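Kerness interface work: progress report to Kwiatkowski
June 25, 2020

Scope of this period

Work since the last report covered the toolbar of the Kerness chart editor, the keyboard map, and the storage of view state. Export was not touched and remains as delivered in May.

Toolbar

The zoom control previously combined two functions. A click fitted the chart to the window, and a second click returned it to the last manual zoom level. The state was kept internally and had no visible sign on the button. Denise Birkett reviewed the support log and found that most complaints filed under "zoom" were requests to get back to the earlier level.

The control is now two buttons, Fit and Previous View. Previous View is grayed out when the history is empty. Both have text labels at window widths where the labels fit, and a tooltip otherwise. The magnifier icon was kept for Fit. Previous View uses a plain left arrow, which Ryan Clegg has asked us to reconsider for right-to-left layouts. No change has been made yet.

View history

The history holds 4 entries per chart. Scroll events are merged before an entry is written, so that one long scroll does not fill the list. The merge delay is set in the configuration file and is not exposed to the user.

On large charts, with up to 3,000 plotted points, restoring a view is immediate on the reference desktop. On the older laptop there is a visible redraw of the axis labels after the points appear. The cause is the label collision check, which runs twice. Genivaldo Vieira has a patch in review that removes the second pass.
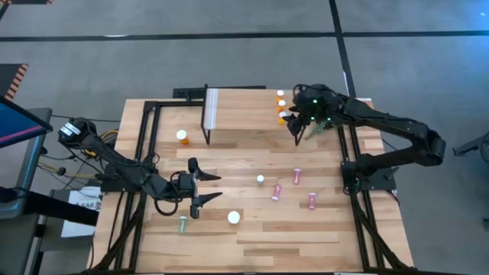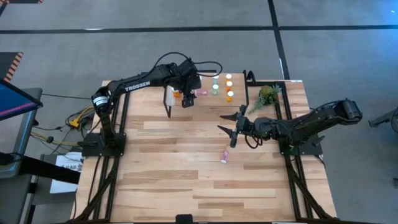

Zlatko Vukadinović

Keyboard map

All toolbar functions can now be reached from the keyboard. Two shortcuts conflicted with browser defaults and were moved. The old ones are ignored without a message; a notice on first use was considered and left out to avoid another dialog. The help page lists the current set.

Tab order follows the visual order of the toolbar except in the color panel, where focus still jumps from the palette to the Close button and skips the opacity field. This is open as a known defect.

Testing

The automated suite stands at 1,676 checks. All pass on the main branch except 2, both in the color panel and both tied to the focus defect above. Allix is still used as the test runner. The upgrade to its current release was postponed because it changes how screenshots are compared, and the baseline set would have to be approved again by hand.

Budget and schedule

Hours are within the plan. The time set aside for icon redesign was partly spent on the view history, as agreed with Brenda Wragg. The remainder carries over.

Next period

Merge the label patch. Correct focus order in the color panel. Decide on the arrow for right-to-left layouts. Begin moving saved charts from the Plillimlow file format, read-only at first, with writing to follow once the date fields have been checked.

One decision is needed from Kwiatkowski: whether view history should be saved with the chart or discarded when it is closed. The present build discards it.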